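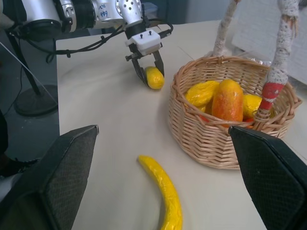
Hadico Ukonach Desktop Card Issuing Station

Prepaid and payroll card personalization for branch and back-office use

Product status: current
Supplied by: Solís
Software: Pekden Issuer (license included with station)

Overview

The Ukonach is a single-feed desktop unit for issuing prepaid debit cards on site. It takes blank or pre-printed stock from a locked hopper, encodes the chip and magnetic stripe, prints the cardholder line, and delivers the finished card to a locked output tray. It is intended for employers, payout firms and bank branches that hand cards to recipients in person instead of mailing them from a central bureau.

The station does not hold funds or open accounts. Each card is linked to an account record created beforehand by the program manager. If no matching record is found, the card is not encoded and stays in the hopper.

Specifications

Input hopper: 200 cards, keyed lock
Output tray: 50 cards, keyed lock (separate key)
Reject bin: 7 cards, internal, opened with the hopper key
Throughput: 80 cards per hour, chip and stripe, one line of print
Print method: thermal transfer, black, single side
Card stock: standard payment card size, PVC or recycled PVC
Interfaces: wired Ethernet, USB service port
Wireless: none
Display: two-line status panel, four keys

Throughput is measured with records already downloaded to the station. Issuing one card at a time with a live lookup is slower and depends on the connection to the program manager.

Controls and audit

Every card movement is written to a log inside the station. A log entry includes the operator ID, the stock serial number, the last four digits of the card number, and the result code. Full card numbers are not kept after a job closes. The log can be exported by a supervisor but not edited or deleted from the panel.

Two operator sign-ons are required to load stock, and one is required to issue. Some programs also ask for dual sign-on at issue; this is a setting in Pekden Issuer and can be applied per site or per card product. Opening the case at any point clears the encoding keys. The station must then be re-keyed by a registered key custodian before it will run again.

Name screening is handled by the program manager when the account record is created. The station receives only a pass or hold flag. Records on hold are shown on the panel as code H and cannot be released locally.

Placement and cabling
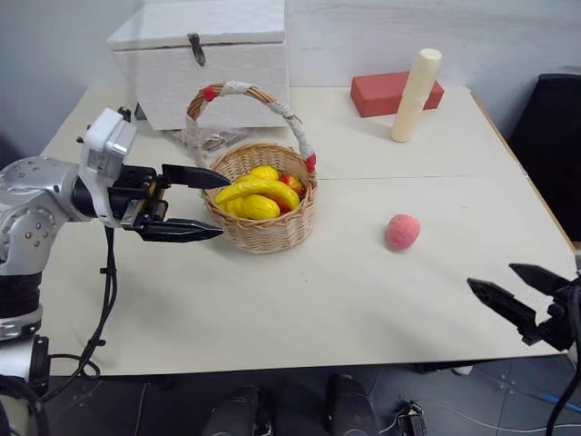

The station must stand level on all four feet during operation, and the feet are fixed at the same height with no screw adjustment. A plain table is enough. Where the top is made of two joined panels, like the white one in the photo, set the station fully on one panel and keep the feet clear of the seam. Run network and power leads off the back. A cable left hanging over the front edge, like the black one on that table, would be in the way of the output tray door and can be pulled by a seated operator. The station can be fixed down with the anchor plate, ordered separately.

Leave the left side clear for the hopper door. The fan outlet is on the right and should not face a wall directly.

Supported card programs

Open-loop prepaid, reloadable
Open-loop prepaid, single load
Payroll card with employer portal
Contractor payout card, multi-currency account

Multi-currency cards are encoded the same way as single-currency cards. Conversion takes place at the program manager and has no effect on the station settings. Gift cards without a cardholder line can be run with the printer switched off.

In the box

Issuing station, power supply, network cable, two sets of keys, one black print ribbon, cleaning cards, key custodian forms. Card stock is not included. Test stock with void numbers can be requested from Solís at the time of order.

Maintenance

Run a cleaning card at every ribbon change. The encoder head is a user-replaceable part; the chip contact block is not and must be returned to Solís with the station. Remove all stock before shipping. Stations received with live stock inside are held until the program manager confirms the serial numbers.

Firmware

The November release adds reject bin status to the panel and corrects a fault where code H records were listed twice in the exported log. Stations on earlier firmware can be updated through Pekden Issuer without re-keying.

Ordering and technical questions

Part numbers: station HU-1, anchor plate HU-AP, encoder head HU-EH, black ribbon HU-RB
Integration contact: Kristóf Bárány, Solís card systems desk
Please have the station serial number and firmware version ready. Both are shown on the panel at start-up.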